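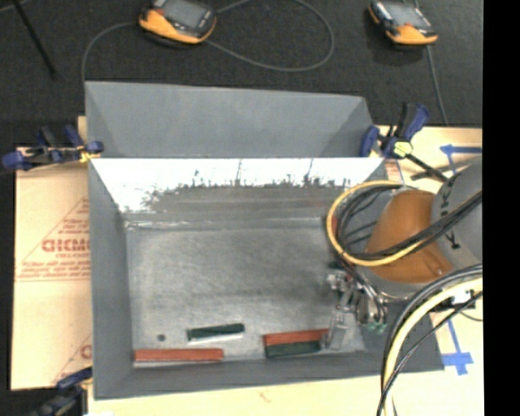
Community News | Reading time: 2 min

Tradordale toy library will move to the old Perron bakery in February

The toy library of Tradordale has found a new home. From February it will open its doors in the former Perron bakery, next to the bus stop on the main street. The lease was signed last week and it is for four years.

The toy library lends toys, puzzles and board games to families in the town and in the villages near it. It works in the same way as a library for books. A family pays a small fee each year, takes the toys home for three weeks, and then brings them back or asks for more time. At present 292 families are members, and this is the highest number since the library started 11 years ago in one room of the Plonetti community house.

That room became too small already a long time ago. The shelves reach the ceiling, the big items such as play kitchens and ride-on cars stand in the corridor, and parents with strollers must wait outside when it is busy. In the autumn the community house also told the library that it needs the room back for its language courses.

The bakery was closed for two winters. It has a large shop area in front, with wide windows, and a storage room behind it. The ovens were taken out by the owner before the lease was signed. The floor is in good condition, but the walls need paint and the toilet has to be made wider so that people in wheelchairs can use it. The building firm Flarov will do this work, and it should be finished before the end of January.

The rent is higher than in the community house. To pay for the difference, the yearly fee will go up from 40 to 50 dollars for new members. Families who are members now will keep the old price until their next renewal. The reduced fee for families with low income does not change.

With the extra space the library wants to begin a few new things. There will be a play corner for children under three, a table where older children can try a board game before they borrow it, and a repair evening once a month. Everybody can bring a broken toy to the repair evening — also people who are not members.

The library will be closed during the last two weeks of January for the move. Toys that should come back in these weeks can be kept until the new place is open, and there will be no late fee. Members are asked to return large items before the closing, if they can, so that these can be cleaned and checked.

Donations of toys are welcome again after the opening, but not earlier, as there is no place to store them now. The library accepts clean and complete toys, also old ones. It does not take soft toys or anything with a missing battery cover.

The opening hours will stay the same, with one change: in the new place the library will be open one evening a week until 7 p.m. — something that working parents have requested for years.

Filed under: Families, Town Center, Local Services

Contact the newsroom | Copyright Tradordale News | Back to top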